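An open day at Nikbridge

I'd been meaning to get to one of the Nikbridge open days for ages, and in March I finally managed it – train, bus, a walk up a very long hill and a badge with my name spelt wrong. Coffee first, then straight through to the room with the big white plastic pieces. 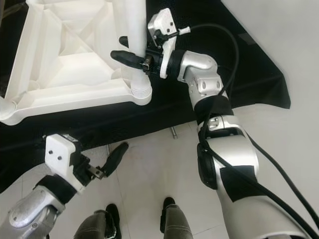
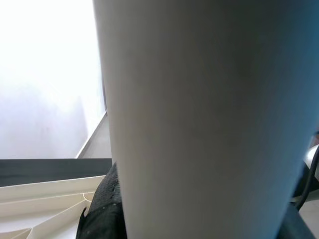 Jun 2, 2020 · 228 words

I loved the lattice! It's all thin white walls, triangles and rectangles with diagonal ribs running across, and I could have stood there tracing them for an hour. It was laid out on a black cloth over a table, with a white tube standing up at one side and a grooved collar round the bottom of it (I have a jar lid at home with just that sort of ridge). Close up the tube is very plain, no writing on it at all, and it looks a lot bigger than you'd think from the doorway.

Nelli Mäkelä took our group, nine of us, and was very patient with my questions about why ribs go diagonally. Stiffness, mostly, and less plastic to pay for. Aarne Kallio then talked for a while about moulds, and I'm afraid I lost him somewhere around cooling times.

Lunch was pea soup in the Ikonen building, which smelt gorgeous, and there was a stall selling offcuts by the bag. I bought 4 bags – no idea what I'll do with them. The bus back goes from the lower gate, by the way, so leave time for the steps.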